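# Running the Kitchen Demo on Open Day

Section 2 of the Tallus visitor guide. Last gone over 28 May 2021.

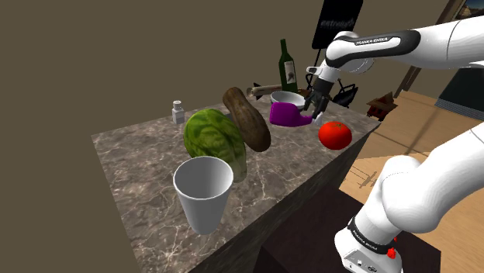 I wrote this section for whoever is standing at the demo desk when the doors open, and I've tried to put it in the order you'll need it. The demo runs in simulation on the big screen, so there's nothing to bolt down and nothing to sweep up (hooray!). It does still need a proper set-up, though, and it needs somebody who can talk while the arm is thinking. The kitchen scene is the one we use for the general public. If you have a group from Wikström or another partner, ask them first, as they sometimes want the warehouse scene instead, and that one has its own section.

## Before the doors open

1. Switch on the demo computer and the wall screen. Screen first, please! If the computer wakes up with no screen attached it picks a tiny picture size and you'll be hunting through menus with people watching.
2. Log in with the visitor account. The password is on the card inside the desk drawer.
3. Open Windimov and choose **Kitchen** from the scene list. The first load is slow, so go get your coffee now.
4. When the counter and the arm show up, press **Reset** once. I do this even on a fresh start. Call it superstition if you like.
5. Drag the speed slider down to 18. The default is 100, and at that speed visitors miss the grasp completely and then ask you when it's going to start.
6. Do one full practice run with the sound on. The motor noise is a recording, and I like it low enough to talk over.

**Note:** Reset shuffles the things on the counter. The mug may be standing up or lying on its side, and both are fine. A mug on its side makes a better show, if you ask me, because people can see right away that the gripper will have to come at it some other way than straight down over the rim.

**Caution:** Don't update Windimov on the morning of a visit, even if it asks very nicely. I did that once in November and spent the first tour talking about the history of the building.

## Giving the demonstration

Keep groups small enough that the people in back can see the lower half of the screen. The action is all down at counter height, and a tall person in the front row will hide it.

1. Say hello and tell them what they're looking at: a computer model of a robot arm and a kitchen counter. Do say the word "simulated" out loud. The marble looks good enough that I've had grown adults ask me where the kitchen is.
2. Before you start anything, ask the group which item they think will be hardest to pick up. Let them argue a bit. Kids nearly always say the tomato (they're worried about squashing it), and the engineers go for the bowl.
3. Pick the target from the drop-down list. I start with the mug and save the wine bottle for the end.
4. Press **Plan**. A thin line appears showing the path the gripper means to follow. Leave it up for a moment and trace it with your finger so everybody catches it.
5. Press **Go**, and then stop talking! This is the hardest step for me. Let them watch the fingers close.
6. If the item comes up cleanly, press **Return** and it'll be put back. If it slips or tips over, leave it where it fell and press **Plan** again. People love a second try far more than a perfect first one, and you'll get better questions out of it too.

**Note:** The round and rolling things are moody. The rolling pin in particular will wander off if the gripper brushes it on the way past. Should it end up on the floor, there's no way to send the arm after it, so press Reset and carry on.

**Caution:** Never hand the mouse to a visitor while a path is running. A click on the counter counts as a new target, and the arm will try to change its mind halfway. It can't hurt anyone, but it freezes the program and you're back at the loading bar. Between runs they're welcome to click on whatever they want.

## Questions you'll get

**"Is that a real robot?"** The arm on the screen is modeled on a real one, and the name is right there on the bands, FRANKA EMIKA, so sharp-eyed visitors will read it out to you. Tell them yes, there are arms like that out in the world, and that we try things in the model before we try them on metal.

**"Why practice on a computer?"** My usual answer is that last night the model ran 800 grasps while I was asleep, and I didn't have to buy a single new bowl. Say it in your own words, and put in the figure from the overnight log, which sits on the desktop.

**"Can it make dinner?"** Nope. It picks things up and puts them down. I tell people that's a fair bit of cooking when you think about it, but it won't be slicing lettuce for anybody this year.

**"How does it know what the things are?"** Be straight with them here. In this demo the program is simply told where each item is. The camera-based version is the Prisov work, and if someone wants to hear more, walk them over to Birger Söderlund at the next desk. He'll happily talk for as long as they'll stand there.

## If something goes wrong

- **The arm stops with its elbow up in the air.** It has run out of room to bend. Press **Home**, wait for it to settle, then plan again.
- **Plan stays gray.** No target is picked. Check the drop-down, since Reset clears it every time.
- **The gripper closes on nothing.** Open the settings and see if the speed has crept back up. Set it to 18 again and retry.
- **The picture stutters.** Close everything else on the computer. It's usually a browser with a video playing in it.
- **Everything is frozen.** Hold **Esc** until the scene list comes back and load Kitchen again. This is a good time for the dinner question.

## Closing up

1. Press **Home** so the arm is parked for the next person.
2. Save the day's log under your own initials.
3. Shut down the computer, then the screen.
4. Put the password card back in the drawer. Please. I've printed enough of them.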